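How to Wash and Dry a Knit Scarf Without Stretching It

If you have a knit you really love, you probably put off washing it for as long as you can. I did this for years with mine (I still do, a little) and then one April I finally sat down and worked out a routine I trust.

Start by reading the label. If it says dry clean only, believe it. Otherwise fill a clean sink with cool water and stir in 2 teaspoons of a gentle wool wash. I use the one from Indari, but any mild, unscented kind will do nicely. Lower the knit in, press it under with your palms, and go do something pleasant for 12 minutes. No rubbing, please, and no wringing!

Drain the sink, rinse in water that's just as cool, and scoop the whole thing up from underneath with both hands. Roll it in a big towel and lean on the roll. Then find a flat place out of the sun, lay down a dry towel, and ease the knit back to its proper shape a little at a time. Turn it over the next morning. Once it's completely dry, you can smooth it out on the bed and fold it loosely for the drawer.

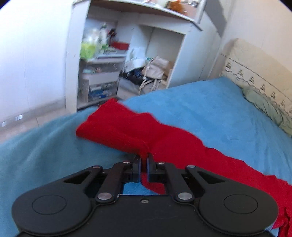
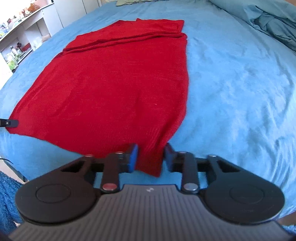 A reader, Landlow, wrote in that a thick knit in a humid house can need 33 hours to dry, and that a mesh rack set over the bathtub works far better than towels, which stay damp underneath and start to smell. I've tried the rack and I have to agree, at least for the heavy ones. For thin knits I still like my towel, as long as I swap it for a fresh one when I turn the piece over.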